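4.2 Stepparents on the touchline

Celebrity coverage of stepfamilies has one favourite setting, and it is the edge of a sports pitch. Of the 751 items in the Kendau archive that mention a stepchild, 74 are built on photographs of a famous adult watching a child play something. The sport hardly matters. Several captions name the wrong one, and one Gemham column managed to place a goalkeeper in a game of rounders. 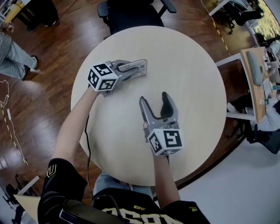 Figure 3. Two hand-held grippers above a round light-wood table.

Our coding scheme treated each item as a small play with a fixed cast: the devoted newcomer, the grateful spouse, and the children, who are generally shown from behind. The absent biological parent appears in the text far more often than in the pictures, usually by the third sentence, and usually described as "keeping her distance". How far a person must stand from an ex-husband before distance is being kept was never made clear, and we gave up trying to code it.

Clothing takes up more room than the match. In the Onstead sample the final score is reported in 7 items, while footwear is described in nearly all of them. A stepmother in flat shoes is "hands-on". The same woman in heels, at what seems to be the same fixture, is "making an entrance". Stepfathers wear caps and are left in peace.

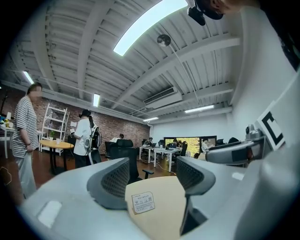 Figure 4. Beige object with a small printed label, held upright between two dark grey finger pads.

The verb "support" deserves a word of its own. It covers clapping, sitting down, carrying a folding chair and, in one November item, looking at a telephone. Coders were told to accept the verb wherever the writer used it, after an early attempt at a stricter definition left us with almost no support in the archive at all. Navaratnam's house style sheet prefers "cheer on", with similar results.
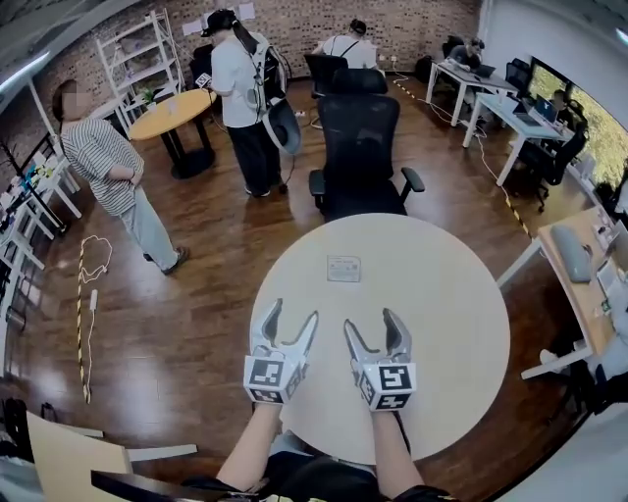
Reader comments were sampled up to a ceiling of 3000 and are less forgiving. Commenters rarely dispute that the adult attended. They dispute whether attending was meant, and a good many claim to know from the angle of the sunglasses. A smaller group asks why any of this is news, often at some length and under several items in a row. We coded these as loyal readers.

Items where the couple later separated are taken up in section 4.3, where the same photographs come round again with new captions.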